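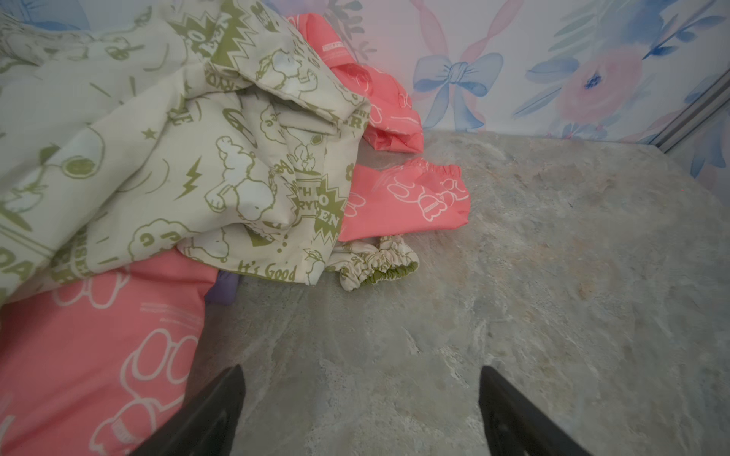 Ticket: Stock count goes wrong after a return is booked in
Product: Sketutell, store back office
Opened by: Ekkachai Klinhom
Priority: normal
Status: closed

When a customer returns one piece from a bedding set, Sketutell puts the whole set back into stock. It started after the May update. Before that, a returned pillowcase went to the "loose pieces" list and the set count stayed where it was.

Steps to reproduce:
Open an order that contains a set (sheet, duvet cover, pillowcases).
Click Return and tick one pillowcase only.
Save, then open the stock page for the set.

Expected: set count unchanged, loose pillowcases up by one.
What we get: set count up by one, loose pillowcases unchanged.

The refund amount is correct every time. Only the stock is off. We have sold 3 sets we did not have because of it and had to cancel those orders. The Inthanon store is affected too. They use the same account with a different warehouse code.

Already tried: signing out and back in, a different browser, clearing the cache, turning the Clatden shipping add-on off for a morning. No change from any of it.

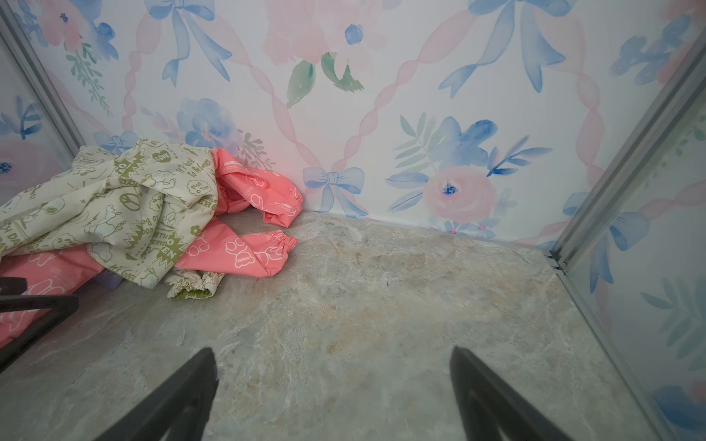
Update, same day. I went through the return log and the problem does not hit every set. Sets I created by hand are fine. Sets that came in through the Trituditz supplier import are wrong, all 17 of them. On the imported ones the field "Parent item" is filled in for each piece, and on the handmade ones it is blank. I don't know if that matters, but it is the only difference I can find on the edit page.

I blanked the field on one imported set and booked a test return. The count came out right. The next import filled the field in again, so that won't hold as a fix.

Error code in the log, if it helps: 73, "component mapped to parent." It shows as a notice in gray, and no warning pops up on screen.

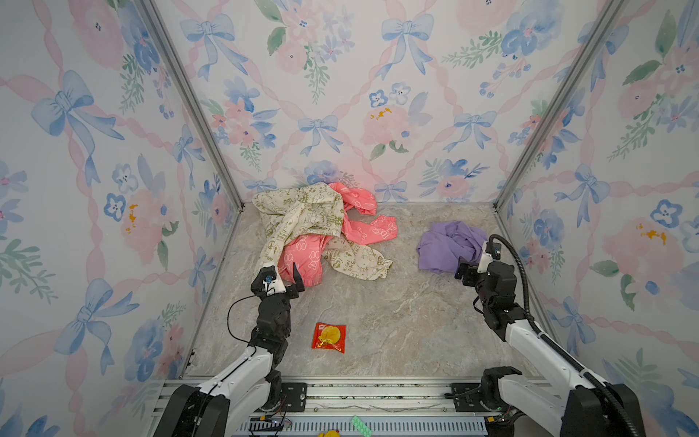
Thitima Chuensuk: Thanks, the Parent item field is the cause. The update made returns follow that field, and the import fills it in by default. Please go to Settings, Import, Field rules and set Parent item to "Do not overwrite." Then blank the field on the affected sets. You can do them together from the bulk edit page.

Ekkachai Klinhom: Done. Ran the import twice and the field stayed blank. Booked 6 test returns across both warehouse codes and the counts are right. The old counts are still wrong, will they correct themselves?

Thitima Chuensuk: No, they need a manual adjustment. Use reason "System correction" so it stays out of your sales report. Leave the Clatden add-on switched on, it plays no part in this.

Ekkachai Klinhom: Adjusted Tuesday after closing. You can close this.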